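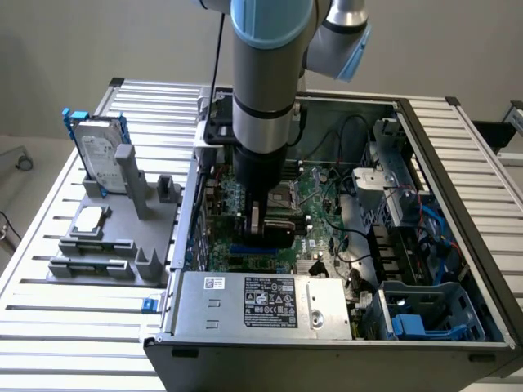 A morning at Gurow: down the pit, through the washery and out to the sidings

I'd wanted to get inside a working coal mine ever since the one near us at Duvcombe shut (I was at school, and all I ever saw of it was the winding wheels over the top of the Co-op). So when I heard that Gurow was opening its gates to the public for a morning in March, with places underground for anyone who put their name down early enough, I put my name down the same evening and sorted out the train afterwards.

Gurow is a hard coal mine, deep, and older than it looks from the road. From the bus stop you see a car park, a canteen, a long brick office block and a lot of very ordinary fencing, and then you come round the corner of the lamp house and the headgear of the Wilczyńska shaft is right on top of you. It's a wonderful thing, a concrete tower with the winder up at the very top instead of in a house on the ground, so there are none of the slanting legs and spoked wheels I grew up with. You can hear it before you work out what it is. A sort of rising hum, a pause, then the hum again going the other way.

We met at seven in the canteen, where there was tea in glasses and bread with lard and pickled cucumber, all free. Then the safety talk, in Polish with an English sheet to follow. It was brisk and very good. No phones, no watches with a battery, no lighters, nothing that could make a spark. All of it goes in a numbered bag and you sign for the bag. You're shown how to open the self-rescuer, which is a metal tin you wear on your belt and would breathe through if the air went bad, and you do it with a practice one until the instructor is happy with you. I took three goes. The clip is stiff!

Then the changing room, which was worth the fare by itself. There are no lockers on the old side. Your clothes go on a hook on a chain and you haul them up to the ceiling, where they hang in the warm air with everyone else's, and you lock the chain off with a little padlock. Looking up at all those boots and jackets dangling in rows is something I'll remember for a long time.

The cage is double-decked and plain, with mesh gates and a bar to hold on to. It drops faster than you'd like for the first bit and then you stop noticing, apart from your ears. We got out at the middle level, into a roadway as high as a church aisle, whitewashed, properly lit, with a breeze in it strong enough to pull at your sleeves. I had expected it to be stuffy. Near the shaft it was the freshest air I'd had all day, and cold with it. It only turned warm much further in. 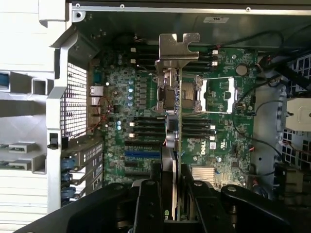
From there we went by a little train that hangs from a rail in the roof. You sit sideways in a kind of metal bench with a half door, knees against the next person's knees, and it swings gently round the bends. The lights thin out, then stop, and after that there is only the lamp on your own hat. The whole group went quiet at about the same moment.

We didn't go to the live face, and I never thought we would. What we saw was a stretch of an older longwall kept for training, with the powered roof supports still standing in line and a shearer parked at one end. The supports are huge steel things, each with a canopy overhead and hydraulic legs under it, and the idea is that when the shearer has gone past and taken its slice off the coal, the supports lower themselves a touch, shuffle forward, and push up against the roof again. The roof behind is simply allowed to come down. I'd read that sentence a dozen times in books and it hadn't gone in properly until I was crouching under a canopy looking at the heap of broken rock on the far side of the legs.

They ran one support for us. Lower, forward, set. The noise is mostly fluid hissing through hoses and then a deep thump you feel through your boots. Everyone clapped, which made our guide laugh.

The hydraulics on that training face come from Lenar, who have a repair shop just outside the mine gates, and they had brought a leg cylinder underground and cut a window in it so you could see the seals. If you go next year, ask about the seals. I asked one idle question about how long they last and got a splendid answer that took up most of the walk back. (It depends far more on the water than on the load, if you were wondering. Dirty water chews them up.)

Our time below came to 100 minutes from gate to gate, and I would happily have stayed down for twice that. Coming up, the light is grey first and then suddenly far too bright, and you see how black everybody's face has gone, including your own in the washroom mirror. There's a heap of green soft soap and as much hot water as you like.

After the showers came the part I'd expected to be dull, and it turned into my favourite. The washery is a tall, rattling building between the shaft and the railway, and it's where the stuff that comes up the Wilczyńska shaft, which is a mixture of coal and plain rock, gets sorted into something that can be sold. The big pieces go into a bath of water thickened with very finely ground magnetite. Coal floats in it and stone sinks. That's the whole trick, and you can stand on the gantry and watch it happening, black lumps bobbing along the top to be skimmed off by paddles while the grey ones go out at the bottom. The magnetite is then rinsed off, pulled out of the rinse water with magnets and used again, round and round. The small coal goes through a different set of machines and the very finest is floated off on froth, and I had to be fetched away from the froth tanks, which look like a giant's chocolate mousse.

On the wall by the control room door there was a board with the previous day's figure chalked on it: 2948 tonnes, run of mine, before washing. Next to it was the washed figure, 2420. The man at the door said it had been a clean day, with very little rock in the seam where they're cutting, and that people shouldn't go home thinking it is always like that. I liked that he told us.

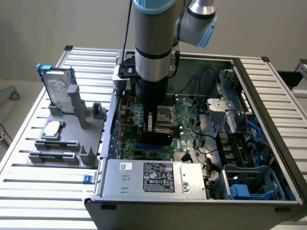

They were just as frank about the market. In the canteen afterwards there was a short talk on where the coal goes and what they get for it, and I learned more from it than from years of reading headlines. Gurow sells mostly to power stations and heating plants on long contracts, and the price in those moves slowly, so when imported coal gets cheap at the ports the mine feels it a season later, when the buyers come back to talk. A mild winter hurts them twice: the heating plants burn less, and then they start the next year with full yards. Stocks on the ground at the mine itself are the thing everyone there keeps an eye on. There's a long grey-black bank of it behind the washery and people who work there can tell you how business is by glancing at how far along the fence it has got.

Somebody asked whether the mine would close. The answer was that the northern part already has, that one shaft there has been filled, and that the rest has an end date agreed which they were quite open about hoping to reach in good order. Closing a mine takes nearly as much planning as running one. The pumps have to keep going for years, and somebody has to decide what happens to the water. There was a good display about that, with maps of the old workings in different colours, and I only wish it had been in the same room as the cakes because hardly anyone went through to look. Do go through.

Last of all we walked out to the sidings to see a train being loaded. The wagons creep under the bunker without ever quite stopping, a chute drops, and there is a roar and a puff of spray to keep the dust down. Almost 50 wagons to a full train, I was told, and the driver leans out the whole time watching a signal lamp. Some of the children were allowed to pull the cord for the warning hooter. I was not offered a turn and I'm still a bit sore about it.

A few practical notes if you fancy it. The underground places go quickly, and you have to be over eighteen and able to manage stairs, because there are plenty of them in the washery too. Take an old towel and a change of socks. The overalls they lend you come up large. The bus from the town stops right outside, but it runs once an hour and the last useful one back is at four, so keep a bit of time in hand at the end. Surface tours don't need booking, and you'd still see the washery, the sidings and the winder hall, which I missed by dawdling with the magnets.

There is a small shop in the lamp house with miners' brass tags, postcards of the Wilczyńska shaft going back to when it had a steel headgear, and lumps of washed coal in paper bags with Gurow stamped on the side. I bought two bags. One is going to the reading room at Duvcombe, where they keep a shelf of things from our own pit, and the other is on my windowsill, leaving a black ring on the paint.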